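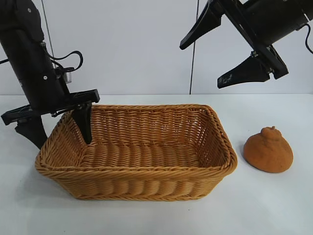

In Defense of the Basket on the Table

My aunt in Kunthorpe kept a basket on her kitchen table for as long as I knew her, and most of what she owned passed through it at one time or another. Apples, of course, and onions in the fall, but also the mail, a hammer, my cousin's mittens, and once for a whole winter a very patient tortoiseshell cat. When she died we divided the good dishes and the linens with great politeness, and then four grown people stood in the hallway and came close to quarreling over the basket. I lost. I have been thinking about baskets ever since, and I would like to say a few words on their behalf, if you have the time and perhaps something warm to drink.

My complaint is with the way we are told to store things now. I moved last April, and in the weeks before the move I read far too much about organizing a kitchen. Everything I read wanted me to buy clear boxes with lids. There was to be a box for the pasta and a box for the tea and a long shallow box with dividers for fruit, so that the lemons would never have to touch the limes. One article suggested 12 of these for a single cupboard. I am sure they stack beautifully. I am also sure that I would put a peach in one of them, close the lid, slide it behind another one, and meet that peach again under sad circumstances.

Fruit wants to be out where people walk past it. I have eaten more oranges since I put a wicker basket on the table than I did in the whole of the previous year, and I haven't become a better person in the meantime. I just see them. You come in with your coat still on, there is an orange at hand, and you peel it while you're reading the gas bill. Put that same orange in the bottom drawer of the refrigerator and it might as well be in another county.

My friend Junaid Ghauri disagrees with me about all this, and since he has cooked me a great many dinners I ought to give his side fairly. He says that a basket gathers dust in the weave, that crumbs get down into the bottom and stay there for good, and that an open container on a table is an invitation to every loose battery and rubber band in the house. He uses a big glazed bowl, which he wipes out with a cloth in two seconds. He's right about the crumbs! I take mine out to the back step, turn it over and smack the bottom, and that gets most of them. As for the batteries, well, they have to live somewhere, and I have never once had trouble finding mine.

But a bowl is round and deep, and the fruit at the bottom carries the weight of everything on top of it. A low rectangular basket lets you lay things out side by side, and air gets in through the walls. It is also lighter than any bowl that size, so a child can be sent to fetch it. And I like that the thing has a bit of give to it. When you set it down it makes a soft sort of creak, where a bowl makes a clunk that wakes the baby.

Price comes into it too, I suppose. At the big flea market in Skirholm last year I saw a willow basket marked at 3000 kroner, with a little card about the maker, and I have no quarrel with that, knowing a little about how long the work takes. Two stalls down there was a plain one for 70, somewhat faded on one side from standing in a window, and that's the one I carried home. Old Skarphéðinn Bisgaard, who was selling it, told me to give it a light misting of water now and again when the heating is on, so the weave doesn't go brittle. I do it when I water the plants. I have no idea whether it helps, but it holds together, and he seemed pleased to be asked.

What I would really like to argue for is leaving the basket empty now and then. People can't seem to bear it. Visitors look at mine on the day before I go shopping and ask whether I need anything, as if I had fallen on hard times. I find an empty basket rather restful. It's the one thing in my kitchen that isn't full. The drawers are full, the counter is full, the shelf over the stove is full of spices I bought for one recipe each. For a day or so the basket just sits there with its rim and its ribs, and I remember that I like how it looks.

Then I go down to the market and come home with too many pears, and there goes that.

My cousin has my aunt's basket, by the way. She keeps yarn in it, up on a bedroom shelf. I have forgiven her, more or less, but I do look at it whenever I visit, and she knows perfectly well that I'm looking.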